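Drundesska handheld pair: setup and upkeep notes

This file goes with the Drundesska household set. It covers the two handheld grippers used for recording: how they are put together, checked before a session, cleaned, and repaired. The format of the recordings is described in FORMAT.txt and is not repeated here.

The grippers are worked as a pair, one in each hand. Each has its own camera, its own cable and its own calibration file. Parts may be swapped between units, but calibration files may not.

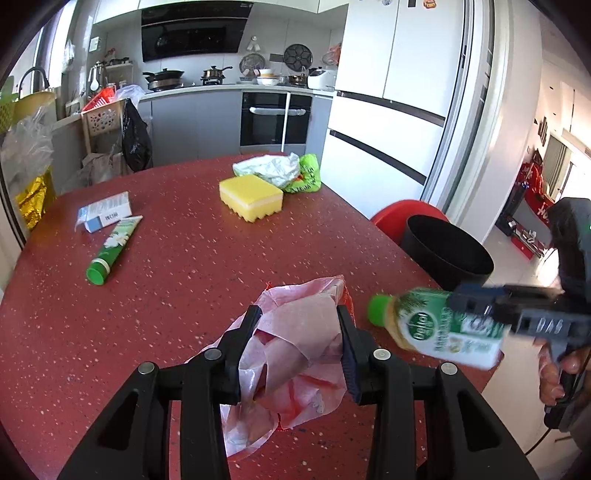 Page last changed: November, revision 2

Contents of this folder

README.txt (this file)
FORMAT.txt
calib/left and calib/right
logs/service.csv
tools/bruda (calibration and check scripts)

Before a session

1. Seat both cables and lead them down along the grip. A cable that crosses the linkage will get pinched when the jaws close.
2. Wipe the camera windows with a dry cloth. No solvent.
3. Open and close each gripper by hand through its full travel. The motion should be even, with no click at either end.
4. Check the pivot screws for play. Hold the frame, push each finger sideways, and tighten any screw that lets it rock.
5. Run bruda check. It asks for full open, full closed, and full open again, and writes the three readings to the log.
6. If the two open readings differ by more than the limit in the config file, stop and recalibrate.

The check is run again after any drop, even if the unit looks fine. Recordings made between a drop and the next passing check are marked "hold" in the index and are left out of the release.

Linkage and pivots

The arms turn on pivot screws with silver heads. They work loose with use and should be gone over every 100 recordings, or sooner if step 4 finds play. Tighten until the sideways play is gone, then back off slightly if the finger no longer moves freely. Use a hand driver only. Power drivers have stripped two arms so far, and both had to be replaced.

Thread lock is not used on the pivots. It gets into the joint and gives a stiff spot halfway through the travel, which shows up in the width signal as a step.

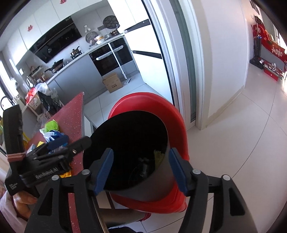 A stiff spot can also come from grit. Take the screw out, clean the joint with a dry brush, refit, and run the check again. If the spot is still there, the arm is bent and should go in the scrap box.

Finger pads

Pads are ribbed and push-fit. They come in packs from Maritier. Change both pads on a gripper at the same time, as a new pad facing a worn one moves the closed reading off center. A pad is worn when the ribs can no longer be felt across the middle. Wash pads in warm water with a little dish soap and let them dry fully before refitting. Pads that have been in contact with oil or detergent should be washed the same day.

Calibration is needed after any pad change, arm change or camera change. Run bruda calib with the side as its argument, follow the prompts, and commit the new file along with a line in service.csv. Old files stay in the folder under their old names so that earlier recordings can still be read.
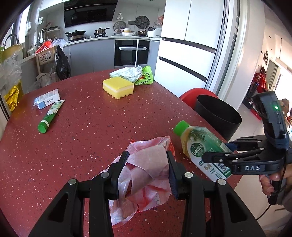 Cable faults make up most of the entries in the service log. The usual sign is a recording that ends early on one side while the other runs on. Look at the small light on the upper housing first. It is glowing green on the right-hand unit here, with the cable trailing from the grip and the pad reaching toward the Dettol bottle. A light that flickers when the cable is moved means the connector, and the cable should be replaced without trying to repair it.

Spare cables are the Shenoy type, part 125. Longer ones have been tried and drop frames.
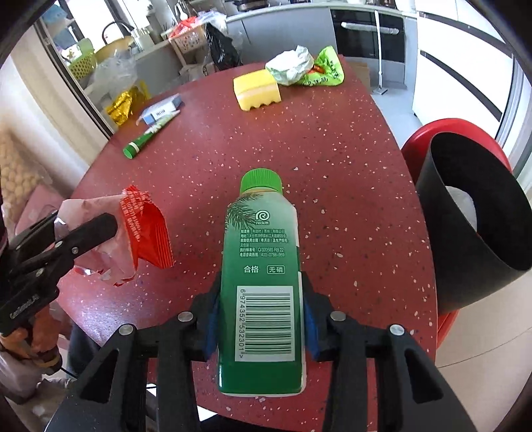
Can the left and right calibration files be merged into one?

Keep them separate. The loader reads one file per side and rejects anything else, and the two units are serviced at different times, so the files do not change together.

Storage

Store both units with the jaws open and nothing resting on the pads. Coil the cables loosely. Do not wrap them around the handle.

Known issues

The closed reading drifts slightly while a unit warms up. Let both run idle for a few minutes before the check.
bruda check does not warn if left and right are plugged in the wrong way around. Compare the unit names in the log by eye.
Early rows in service.csv have no side entered. They are kept as they were.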